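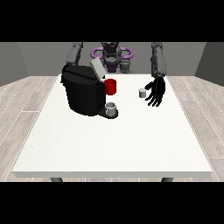 Coffee station task, simulated. One mug on the drip tray, one small cup to the side.

Tiltudow Coffee Station Pack
Simulated demonstrations for humanoid learners

Making coffee is easy until you have to explain it to a pair of arms. The Coffee Station Pack gives your model 300 demonstrations of tabletop coffee work on a simulated humanoid with five-fingered hands, each one driven by a person in a headset who would probably have liked a real coffee.

What you get
300 full demonstrations, recorded start to finish
27 table layouts, with cup and machine positions shifted between them
Joint positions, hand poses and object poses at every time step
Written task instructions, in plain English
Scene files, so you can record your own

We kept the bad ones
A further 80 attempts went wrong in ways we found educational. Cups get knocked, fingers close on air, and one mug leaves the table with real conviction. They come in their own folder, labeled by what went wrong. Train on them, filter against them, or play them at the holiday party.

Recording your own
The pack works with Habte, our teleoperation software. Put on the headset, pick a layout, move your hands. Habte saves the take when you press the pedal and throws it out when you press it twice. New operators throw out a lot of takes on their first morning. Plan on a comfortable chair.

What it won't do
There is no liquid in the simulation. The mug goes under the machine and we all agree that coffee has occurred. If you need pouring, look at the Clinholm Pack, and budget for a bigger graphics card.

Specs
Download size: 228 GB
License: single site, research or commercial
Updates: free for the life of the version
Current version: released August, with corrected grasp labels

Shipping
Download link by email, or on a drive from our Trastercombe office if your connection isn't up to it. Drives are yours to keep.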